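The two arms that must learn to wait

The most difficult line of code at Skamville is a comparison between two clocks. Savita Mishra wrote it in March, and she has rewritten it several times.

Her team makes Prurkeo, a control program for pairs of robot arms. Each arm has its own small camera near the gripper, and each camera sends pictures at its own speed. When only one arm is moving, a small delay does no harm. When both are holding the same plastic bag, the delay becomes a pull, and the bag slides out of somebody's fingers.
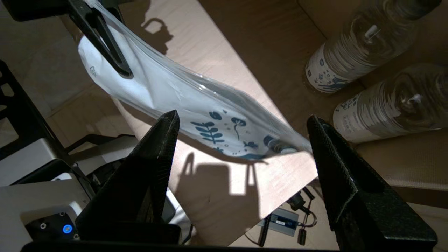 A plan made of short pieces

Prurkeo does not plan a whole task. It predicts a piece of motion, 50 steps long, for both arms together, and it throws away the second half when new pictures come. Dinesh Yadav, who looks after this part, prefers many small corrections to one beautiful path.

Soft things are the reason. A toothbrush keeps its shape, so the software can choose a grasp point from one view and trust it until the fingers close. A bag or a thin pouch has another shape after every touch – the point chosen a moment ago may be hanging in the air somewhere else.

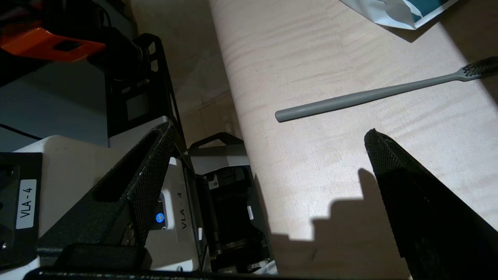 The team first tried to solve this with a detailed model of cloth, and they gave it up after almost 4 months. It was too slow to run between two camera pictures. Now the program follows only the corners and the upper edge of the object, and it keeps a number for how sure it is about each. If the number falls too low, both arms stop together and look again.

Mishra is strict about the word "together". In the older version one arm could stop alone, and the other continued to pull until its own check failed. The new version has one shared stop signal, with the two clocks compared before every command.
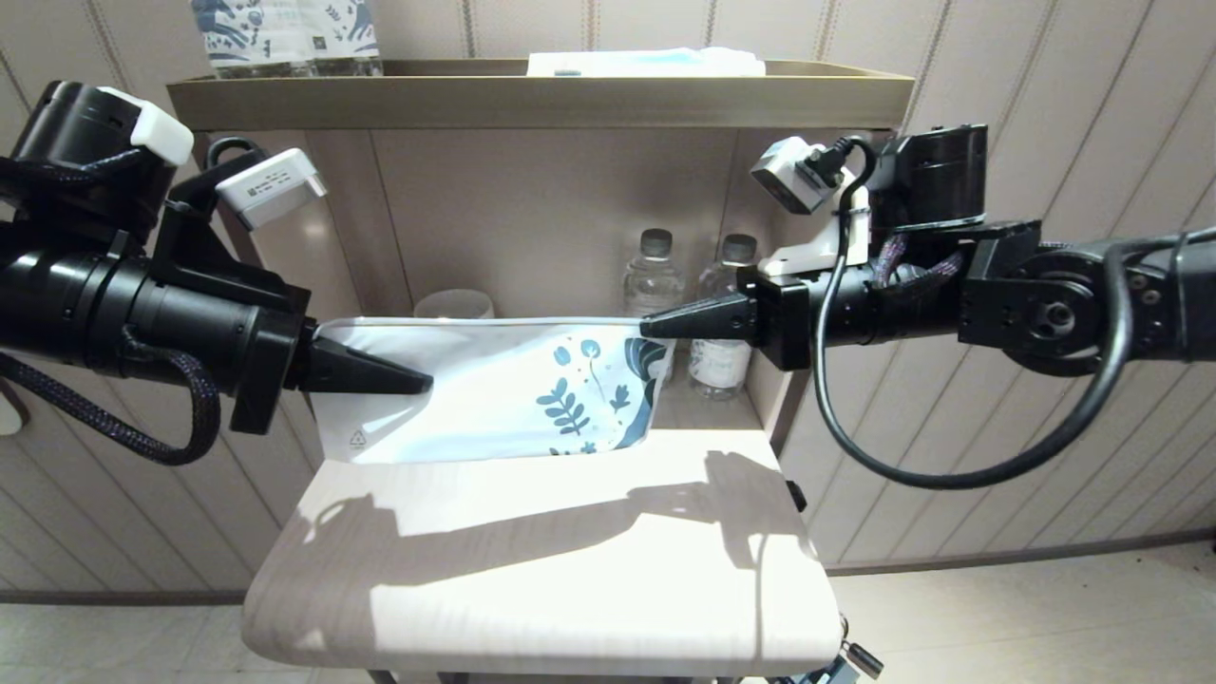
Katia Negri is not convinced that stopping is the right answer. A pair of arms which stops so often, she argues, will never be fast enough for real packing work, and she would put the effort into force sensing at the fingertips. Mishra agrees about the sensing. She wants the clocks to be right first, and the next version of Prurkeo will still stop.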